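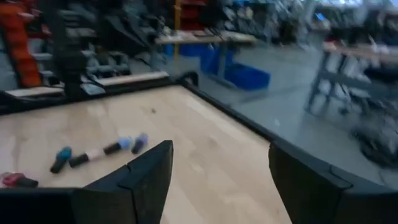 *Five markers on the pale tabletop, before anyone talks about organizing them.*

# Small Things on a Wooden Table

I have read a lot of desk-tidying advice over the winter, most of it from people who seem to sell trays. The Haldane method wants every pen standing upright by color. The Brodgate pamphlet, which I picked up in December, wants them lying flat and all facing the same way. Ulov, a shop I otherwise like, has a page claiming that a sorted work surface gives you back a whole afternoon a week. No source is given for the afternoon.

So this gallery is about ordinary small stuff on an ordinary worktable, and whether any of the advice holds up. I have my doubts.

Take the markers. They lie in a loose diagonal, with caps in teal-blue, light blue and purple, and a red-and-black one out at the far left. By the Brodgate rules this is a failure, because they don't point the same way. I can still tell the caps apart, and I could pick up the purple one without thinking about it. What would a stand add, apart from a stand?

The raised black rails along the table edges get less attention in these guides than they deserve. A round marker on a bare desk will find the floor sooner or later. A lip costs very little and asks for no new habits, and I'd take one over a color system any day.

Trays are a harder case. The Hirkow catalog lists 861 organizers, and I went through more pages of it than I care to admit. Most are dividers for things that didn't need dividing. A plain one with a border is a different matter - it keeps small pieces together and you can carry the lot away when you want the table back.
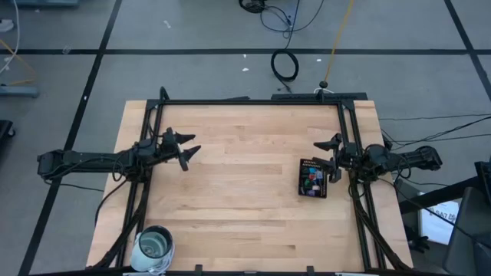 *Small black tray at the right, packed with green, red, blue, white and purple. White container in the near left corner.*

I'll give the tray its due. The pieces are small, they are all inside the border, and most of the butcher block is left clear. They aren't filed by color, though, and I can't see that they'd be any more useful if they were.

The white container is the sort of thing the guides would have you label. I wouldn't bother. It's open at the top, so if you want to know what's in it, look in.

Updated May 2025. More tables to follow, if I can find any that haven't been cleaned up first.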